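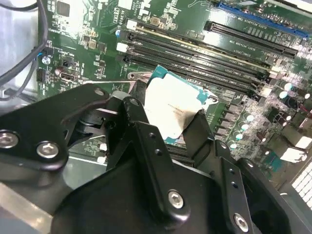 Home Guides Upgrades Cleaning Forum Contact

Replacing old thermal paste

If your desktop fan runs loud all day, old paste is worth checking. It dries out over the years and stops carrying heat well. The job takes an evening and costs little.

You need a tube of paste, isopropyl alcohol, a few lint-free wipes and a screwdriver that fits your cooler.

Run the computer for 13 minutes first. Warm paste lets go more easily. Then shut down, switch off the power supply, pull the plug and hold the power button for a few seconds.

Unplug the fan lead. Loosen the cooler screws a little at a time, working corner to corner. Twist the cooler gently before you lift. On some older boards the processor can come out of its socket stuck to the cooler – if it does, slide it off sideways and check the pins before you go on.

Wipe both metal faces with alcohol until the wipe comes away clean. I use two wipes per face. Let everything dry.

Put a pea-sized dot of paste in the middle of the processor lid. Don't spread it. Set the cooler straight down and tighten the screws corner to corner again, two turns each, until they stop. Plug the fan lead back in before you close the case.

Start up and open the BIOS temperature page. Leave it for a few minutes. If the number keeps climbing, shut down and check that the cooler sits flat.

I redo mine every six years, usually in October. Cyrill Trummer wrote in to say he does his more often – he has two cats.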